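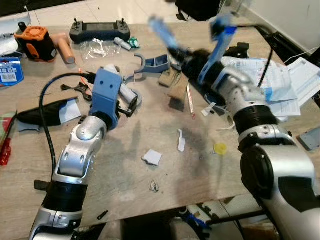
I want to defend the table that has been used. In the town of Stedgate, where I have lived for eleven years, people are very quick to sand a table, or to hide it under a cloth when guests come. A wooden top with scuffs and dark smudges is treated like a shirt with a stain, something you should be ashamed to show. I think this is a mistake, and an expensive one. Such a top is still flat, still wood, and still able to hold whatever you put on it.

I came to this opinion slowly. When my wife and I moved into our apartment, we bought a dining table at Aubert, the big furniture store next to the train station. It cost 866 dollars, which for us at that time was a serious amount. The top was very smooth and had the color of honey. The salesman gave us a bottle of Clemia oil and a paper with instructions, and he told us to use coasters always. We used coasters always. We also used two tablecloths, one thick and one thin, and our son was not allowed to do his homework there with a pen. He did it on the floor of his room, lying on his stomach. For years I ate my dinner on a cotton cloth and almost never touched the wood that I had paid for.

In my parents' house the table was in the kitchen and it had no cloth at all. My mother cut onions at one end, my father repaired radios at the other end, and I learned to write in the middle. There was a black half circle from a hot pot and a row of small cuts near the drawer. I can still draw these marks from memory. I cannot draw anything from the surface of the Aubert table, and I sat at it for a longer time.

My neighbor Raed Darwish restores furniture, and he does not agree with me completely. He says that a customer who brings him a table has the right to want it new. This is true, and I don't want to take work away from him. But he also told me that most of the tables he receives have nothing wrong with them. The legs are straight and the joints hold well. The owner only wants the color to be the same everywhere. So he takes off a thin layer of the wood, and the owner is happy until the first glass of red wine. With a solid table you can do this several times. With veneer you can perhaps do it once, and then the table goes to the dump.

I understand where this wish comes from. We see so many rooms in advertisements, and in these rooms nothing was ever spilled. The Gruven catalog, which arrives in my mailbox every September although I never asked for it, has on its cover a kitchen with a bowl of lemons and no other sign of food. I looked through the whole catalog last year and did not find a single crumb. A person who looks at such kitchens long enough begins to see his own as dirty. He cleans, and after that it still does not look like the catalog, and then he buys.

There is also the question of respect. Some people say that if you let a table become marked, you do not respect the work of the one who made it. I asked this to Thierry Deschamps, a retired carpenter who taught an evening class I attended, and his answer was short. He said that he made tables for people to put things on. In the class he had us work on benches that were almost black at the front edge, where students had leaned since the school opened. Nobody in the group was afraid of these benches. We hit them with hammers by accident, we spilled glue, and we learned much faster than we would have learned on a surface we had to protect.

I should be fair to the other side. A mark can be a problem. If water goes into a crack, the wood can swell, and where people prepare food, the surface has to be one you can wash properly. A loose splinter should be sanded the same day, especially when there are small children. I also know people who find real pleasure in polishing, and for them the polishing is a part of using the table. I have nothing against them. My complaint is with the fear, and with the money that is spent on it. A full restoration of a large table can easily cost more than we paid for ours.

We took away both tablecloths when our son was twelve. I would like to write that it was a big decision, but the washing machine was broken and there was no clean one. In the first week he left a blue line from a marker, 2 inches long, close to his chair. My wife rubbed it with lemon juice and it became a little paler. It is still there. He studies in another city now, and when he comes home he sits down at that side, opens his computer, and puts his cup directly on the wood.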